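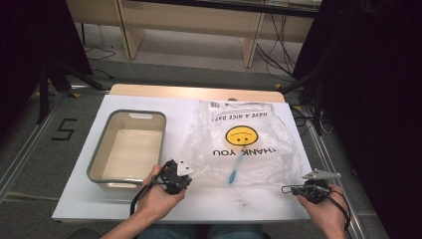 How to double cleanse when you've got ten minutes before bed

Posted by Anouk Van Rooij, 21 Mar 2021

Quick one tonight. Panya Ongart asked me for this after I went on about it in the comments, so here's the whole routine, start to finish.

What you need
An oil or balm cleanser. I use the Sedska balm, the 99 mL tub, lasts me ages.
A gentle gel or cream cleanser. Lereck is fine. So is whatever's on special.
Two clean face cloths. Soft ones.
Moisturiser.

Step 1. Wash your hands
Hair back too. Dry hands, dry face - the balm won't grip on wet skin, it just slides around.

Step 2. Balm
Scoop out a bit the size of a grape. Warm it between your palms till it goes oily. Press onto cheeks first, then forehead, nose, chin. Small circles, light pressure. Leave eyes for last and keep them shut. Mascara will go everywhere, keep going.

Step 3. Add water
Wet your fingertips and go over it all again. It should turn milky. If it stays greasy you need more water, not more balm. Then wipe off with a warm damp cloth. Warm, not hot. Hot water leaves me pink for an hour.

Step 4. Second cleanse
Small squirt of gel, lather in your hands, then onto the face. Hairline and under the jaw - thats where sunscreen hangs about. Thirty seconds is plenty. Rinse well, pat with the second cloth. Don't rub.

Step 5. Moisturise while you're still a bit damp
I like the Visser night cream in winter. By August my cheeks are like paper so I put on a second layer, just there. Summer, one thin layer.

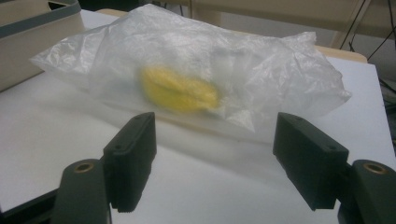 Do I need to double cleanse in the morning as well?
Once at night is enough for most people. In the morning I splash with lukewarm water, or use the gel cleanser by itself if I've woken up oily.

Few other things
Patch test anything new behind your ear and wait a day or two. Learnt that with a rose balm, never again.
Tight, squeaky feeling afterwards? Your second cleanser is too strong. Swap it.
Contacts out before step 2. Obvious but I've forgoten.
Wash the cloths after every use, no fabric softener.
No makeup or sunscreen that day? Skip the balm, go straight to step 4.

Tuller do a fragrance-free gel that I haven't tried yet. Will update this page when I have.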